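Bendosier headphone loan service reopens

3/1/21

The Bendosier Learning Centre has reopened its headphone loan service to all registered members. Wired headphones may again be borrowed from the Jafarzadeh Room for use in the building, for up to 22 days at a time. Each member may hold 2 pairs.

The loan stock was checked and sorted over the winter closure. Pairs with worn ear pads or damaged cables have been withdrawn, and 30 replacements have been supplied by Trosik. Members who still hold items from before the closure are asked to return them to the main desk. No charge will be made for late return.

Members are reminded that cables should be left loose when headphones are put down, and should not be wound tightly round the headband. Tight winding strains the wire where it enters the earcup and was the most common fault found during the check.
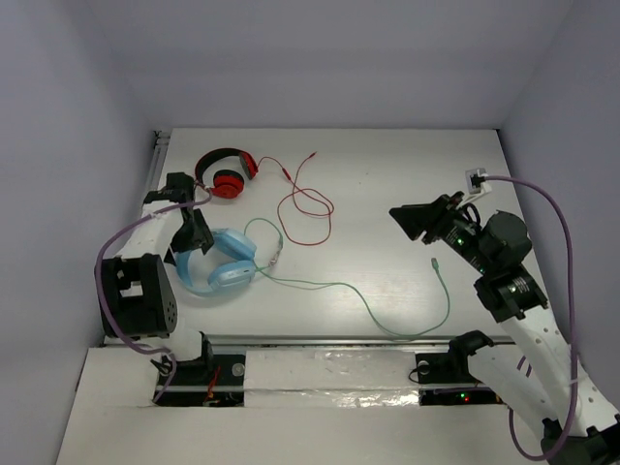 Faulty pairs should be handed in with a completed repair slip. Repairs are carried out by Damalance and normally take nine days. The present loan terms will apply until July, when the Centre will review demand and decide whether headphones may also be taken home.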